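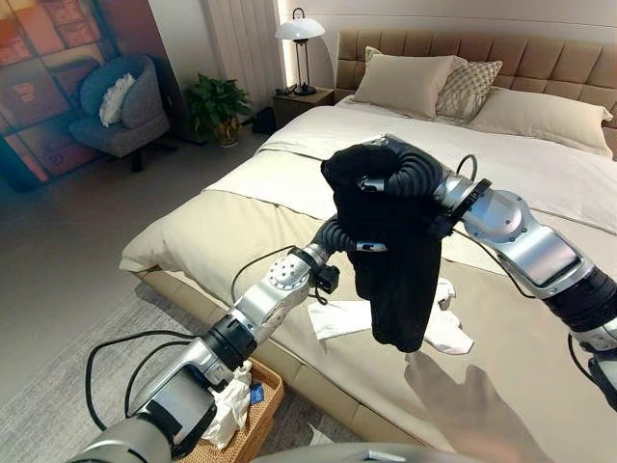 Fig. 9. Dark item held up by its top edge over the bed.

Section 4: Setting up the airer and drying your first load

I'm going to assume you've got the Juvel out of its box by now and that the bits are spread over the floor. If you haven't unpacked it yet, go back to Section 3, which has the parts list and tells you which of the plastic bags you need to keep (the small one with the spare feet in it – I threw mine out the first time and had to write off to Tavares for another).

I wrote this part of the guide after living with the airer for a whole winter in a small flat in Parkinness with no garden and one decent window. So it's a bit longer than the leaflet, and it has opinions in it. Skip those if you're in a hurry, but please don't skip the cautions.

4.1 Choosing a spot

The airer needs a flat floor and a socket it can reach without an extension lead. Mine lives at the foot of the bed in winter and in the hall the rest of the year. Bedrooms are fine as long as you can open a window a crack. Bathrooms are not fine, whatever anyone tells you about their cousin's bathroom.

1. Measure the gap between the airer and the nearest wall, curtain or piece of furniture. You want 47 cm clear on every side.

2. Check the floor doesn't slope. Put the frame down folded and give it a gentle nudge. If it rocks, wind out the foot on the low side until it stops.

3. Look at where the cable will run. It should lie flat along the skirting and stay out of the doorway.

4. If you have a radiator nearby, leave it alone. The airer doesn't mind, but you'll be paying to heat the same corner twice.

Caution: Don't stand the airer on a bed, a sofa or a deep rug. The lower rails get warm and need air underneath them.

Note: Thin carpet is all right. I've had mine on carpet since December and the only mark is from the feet, and that brushed out.

4.2 Opening the frame

This is the bit that made me swear. The wings are stiff when new and they only go one way.

1. Stand the airer upright with the switch at the bottom, facing you.

2. Pull the legs apart until both hinges click. They don't click together, so listen for the second one.

3. Lift the left wing until it's level, then push the stay into its slot with your thumb.

4. Do the same on the right. It'll feel tighter than the left. I asked Tavares whether I had a dud and they said no, they're all like that to begin with.

5. Press down on the middle of each wing with a flat hand. Nothing should drop. If a wing sags, the stay isn't home – lift and push again.

Caution: Keep fingers away from the hinges when you're folding it up again. They close a good deal faster than they open.

4.3 Plugging in and the first warm-up

Do this empty. A new airer smells a bit like a new iron for the first go, and you don't want that in your pillowcases.

1. Make sure the switch is off, then plug in at the wall.

2. Switch on. The light goes amber while it warms and green when it's ready.

3. Leave it for 39 minutes. I know that's an odd number, but it's how long the built-in first cycle takes, and the light will flash when it's over.

4. Run the back of your hand along each rail without gripping. They should all be warm, including the wings. A cold wing nearly always means the connector under the hinge has worked loose, so switch off, unplug, let everything cool and press it back in.

5. Switch off and open the window for a while.

The whole thing draws 200 watts, which is less than I'd feared. It won't ever feel roasting, and it isn't meant to. If you're used to a tumble dryer you'll think it's broken for the first hour or so. Give it time!

Note: If the light goes red, unplug and turn to Section 7. Don't keep flicking it on and off in hope. I did, and it didn't help.

4.4 Getting the load ready

Most of the trouble people have with heated airers starts before anything touches a rail. A decent spin and a good shake make far more difference than any setting on the machine.

1. Give the load an extra spin if your washing machine allows it.

2. Sort as you unload. I go by thickness first and colour second, so jeans and towels in one heap, shirts in another, and all the small dark stuff in its own.

3. Shake each piece out hard, once or twice, holding it by the top. Smooth the seams with your fingers and pull collars and cuffs straight.

4. Turn dark things inside out. They come up with fewer shiny lines where they've touched the rail, and any fluff ends up on the side you don't see.

5. Empty the pockets. Yes, again. I once dried a bus ticket into a pair of black trousers and it's still in there in spirit.

Caution: Nothing dripping. If water runs off when you hold a piece up, it needs another spin before it goes anywhere near the airer. The rails are splash-safe, but the switch is only so patient.

Caution: Don't dry anything that's had white spirit, paraffin or cooking oil on it, even after washing.

4.5 Hanging

There's a knack to it and you'll find your own, but here's mine.

1. Start with the middle rails and put the thickest things there. They get the steadiest warmth.

2. Lay shirts and tops over two rails so there's a gap inside for the air to get up. One rail works, only slower, and you'll get a crease straight across the chest.

3. Hang trousers by the waistband with the legs down.

4. Use the wings for light things that dry quickly, so you can take them off early and move something heavier into their place.

5. Put small items at the ends of the rails. Socks go over singly. Pairing them up on the airer looks lovely and leaves you with damp toes.

6. Leave a finger's width between pieces. If you can't, you've got too much on. Take something off and hang it on the back of a door.

Note: Woollens shouldn't hang at all. Lay them flat across the top with a thin towel beneath and turn them over at half time. Anything with rubbery print on it should face away from the rail.

4.6 Using the Trovura cover

The cover is sold separately and I put off buying it for ages out of meanness. I was wrong. It keeps the warm air in round the clothes and in my flat it turned an overnight job into an evening one. If you've got one, fit it like this.

1. Hang the full load first. You can't get at the inner rails once the cover's on.

2. Find the label. It goes at the back, low down.

3. Drop the cover over the top and ease it down both sides a little at a time. If you yank one side, it'll take your shirts with it.

4. Leave the bottom open all the way round. The cover should stop short of the floor.

5. Open the vent at the top before you switch on.

Caution: Only use a cover made for this airer. A bed sheet is not a cover. I've seen it recommended and I wish people wouldn't, as a sheet can sag on to the rails and block the air.

Caution: Never leave the cover on with the vent shut, and don't put it away damp or it'll smell of pond by the next wash.

4.7 Checking and turning

1. After a couple of hours, switch off and lift one side of the cover.

2. Feel the thick parts: waistbands, hoods, the tops of pockets, the toes of socks. These are always the last to go.

3. Take off whatever's ready. Turn or move the rest.

4. Switch back on. You can set the timer again now – a short press adds an hour, and holding the button down clears it.

Dark cotton is a terrible liar. It can feel perfectly dry while it's warm and then turn out clammy once it's cooled in the drawer. I lay mine out on the bed for ten minutes or so before I fold anything, and if it feels cold to the cheek it goes back on.

4.8 Folding it all away

1. Switch off, unplug and wait until the rails are cool.

2. Wipe them with a dry cloth. A little fluff is normal.

3. Release the stays, lower the wings, then push the legs together.

4. Wind the cable loosely and fasten it with the strap. Don't wrap it tightly round the frame, as it'll strain the plug end over time.

5. Store it upright. Behind a wardrobe is fine, and so is under the stairs if it isn't damp.

Note: If you won't be using it for a few months, slip the cover back over the folded frame with the vent open. It keeps the dust off, and you'll know where the cover is when the weather turns.

Cleaning the rails properly, and changing a foot, are in Section 5.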